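Rakent Bench Cover Kit for Two-Arm Cells

We sell a fair number of grippers and mounting plates at Rakent, and for a long while the question that came back to us most often had nothing to do with either. People wanted to know what to put on the table. A bare white bench throws glare back at the cameras, a painted one chips, and a rubber mat grabs at anything you try to slide. So we put together the cover kit, which is plain brown paper and blue painter's tape, and it has been on the price list ever since.

What comes in the box

One roll of heavy brown paper, 80 cm wide. Five rolls of blue painter's tape. A smoothing card, a knife with a short blade, and a folded sheet with the grid steps printed on it. The Setine box is the same thing with a wider roll, meant for the deeper benches, and it ships in a longer tube that some couriers grumble over.

Laying the paper

Park both arms high and switch the cell to its stop state before you lean over the table. Take off the old paper in one piece if it will come, and wipe the bench down with a dry cloth. Unroll the new sheet from the front edge toward the posts and leave it alone for a bit — an hour is plenty, and it loses most of its curl in that time. Then tape the edges, pulling from the middle outward. A crease that runs the length of the sheet can usually be worked flat with the card. A small one we would just live with.

Marking the grid

Cells are a matter of taste. We use them to say where a mug or a carton should start, so we want them big enough for the object plus a little room for open fingers. Run the long strips first, away from you, then the cross strips. Please don't fuss if a line wanders by the width of a fingernail. The grid is for the person resetting the objects, and if your program needs exact positions you'll want a proper calibration board (our Thevar board, 700 mm on the long side, fits over the paper and lifts off again).

Looking after it

Tape gives up before paper does. Fingertips brush it, cup bases drag across it, and the ends start to lift. Walk your eye along the lines at the start of a shift, press down what can be pressed down, and replace any strip that has curled, because a loose loop will find its way into a finger linkage sooner or later. Gaps in a line can be patched with a short piece laid over the top. On our own benches we change the whole sheet on a Friday afternoon, after some 85 hours of running, though a lighter week will stretch it.

While the table is clear, it is a good time to look at the rest. Check the bolts at the foot of the posts, look over the fingertips for bits of tape glue (a little rubbing alcohol on a cloth takes it off), and see that the cables behind the bench have slack and are out of the arms' reach.

Ordering

Both kits ship from our Skunitz warehouse. Paper and tape can be reordered separately, and we're always happy to cut a shorter roll if you write and ask.

We use cookies to remember your basket and language. Accept all | Manage settings

If your bench is an odd shape, send us a quick sketch with the sizes on it and we'll tell you which roll to buy. A pencil drawing is fine. 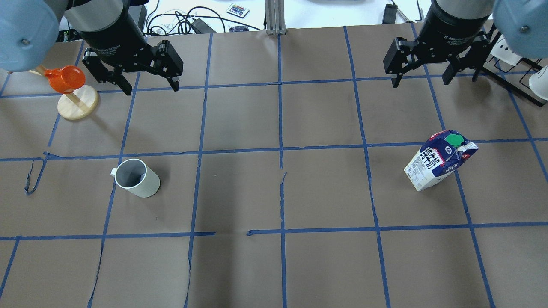

Orders for cut rolls take a day or two longer than the boxed kits, and they go out in the same tubes, so please keep the end caps if you think you might want to send one back.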